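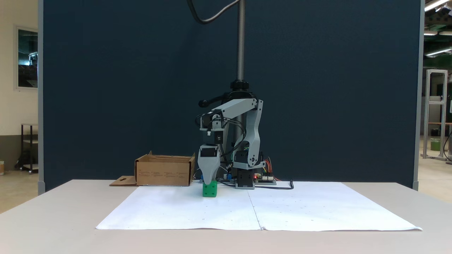

Progress Report to the Culliler Fund
Adult Evening Reading Program, Rinwood
Submitted by Abdelilah Kamel, program coordinator
May 30, 2025

Dear Mr. Sin,

Please find our second report on the evening reading program for adults. It covers the time from the opening of the new classes until now. I have followed the headings of your form, but I put the part on spending near the end, as I did in the first report.

Classes and attendance

We have now 27 learners on the list. At the time of the first report there were 20. Most of the new learners came through a sister, a neighbor or a colleague who was already with us. The printed notices which we put in the bakery and the bus station brought very few people, and I do not plan to print them again.

The learners are divided in two groups. The first group is for people who did not go to school or who left it very early. The second group is for people who can read short texts but are not at ease with forms, letters from the bank, school messages and similar papers. The second group is the larger one. Six learners moved up from the first group to the second in April, after the reading check. I had expected fewer.

Attendance is good at the start of the week and weaker toward the end of it. Several learners work at the Loltel call center and their shifts are changed with short notice. We spoke with the shift manager and she agreed to give them their hours one week before. This was respected for some weeks and then it was forgotten. I will visit her again in person.

Teaching

The teachers continue with the method explained in our application. Each lesson starts from a paper that a learner brings from home. One evening it was the instructions for a cough syrup, another evening a letter about a water meter. The group reads it together, then everyone writes a short answer. This takes more preparation than a book, and the teachers sometimes receive the paper only at the door. We keep a folder of older papers for the evenings when no one brings anything.

Spelling remains the most difficult point. Many learners read much better than they write, and they are ashamed of their handwriting. In the second group the teacher now asks them to write with pencil first, and nobody has to show the page if they do not want. Since this change they write longer texts. One learner wrote two full pages about her wedding and then read them aloud to the group, with many corrections from her own cousin, who is in the same class.

Books and loans

The small lending shelf was opened at the Abdel Hamid center, in the corridor beside the classroom. It holds 574 books. A large part are children's books, and this was a decision we discussed for a long time. Some teachers were afraid that adults would feel insulted. Parents take them home and read with their children, so the loans of children's books are the highest. The short novels in easy language are also liked. The cookbooks are borrowed and come back very late.

We do not ask for a deposit. Some books are missing and I have written them off in the list which is attached.

Difficulties

The main difficulty is the room. The heating was out of order for a part of the winter and we moved the lessons to the upper floor, where older learners had trouble with the stairs. Two of them stopped coming during that period. One has returned. The heating is now repaired, but the windows still do not close well and I asked the center for a date for this work. I have not received it yet.

The second difficulty is the replacement of teachers. When one is sick we join both groups together, and such a lesson is not useful for the beginners. I would like to find one more person who can come when we call. I have spoken with a retired school teacher and she will give me her answer before the summer.

Spending

We are within the budget. We spent less than planned on printing, for the reason given above, and more on glasses. In the first weeks we noticed that certain learners could not see the page clearly, and simple reading glasses were bought for them. This was not in the application. If you prefer that this cost is carried by another line, please let me know and I will correct the table.

Next period

The classes stop for the summer and the lending shelf stays open one evening per week. In the autumn we want to open a third, small group for learners who wish to prepare for the driving theory exam. It was asked by the learners themselves. The cost is limited to the teacher's hours and the exam booklets, and I will send a separate request for it.

You wrote that you would like to attend a lesson during your visit to Rinwood. You are welcome on any evening. I ask only that you tell me some days before, so that I can inform the first group, who are shy with visitors.

With my respectful regards,

Abdelilah Kamel

Attached: attendance table, list of books, spending table
Copy to: Wen-hsiung Sin, Culliler Fund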